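6 comments · 41 shares

So Pralska has finally done it. The airline told staff this morning that it's dropping two of its short routes out of Irkberg from September, and putting passengers on the train instead. I've flown the shorter one more times than I'd like to admit (the coffee comes round and you're already landing!), so I can't say I'm shocked.

Darcy Kerslake, who runs the network side, reckons the change takes 3191 flights a year off the books. That's a big number for a small carrier, and I did ask for it twice. Your bag still gets checked through to the far end, and if the train's late they'll rebook you at no charge.

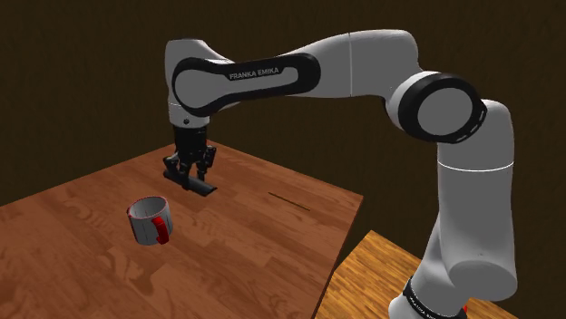

A Franka Emika robot arm over a brown table, in a computer-rendered view.

Not everyone's cheering. Anca Lazăr from the cabin crew union wants to know what happens to the crews based at Irkberg, and so far she's only been told that talks will start "soon". Fair question, I'd say.

I also tried the airport for a comment and got a very polite voicemail. Tickets for the train link go on sale at 6 tomorrow morning, and I'll be up with a cuppa to see what they're charging.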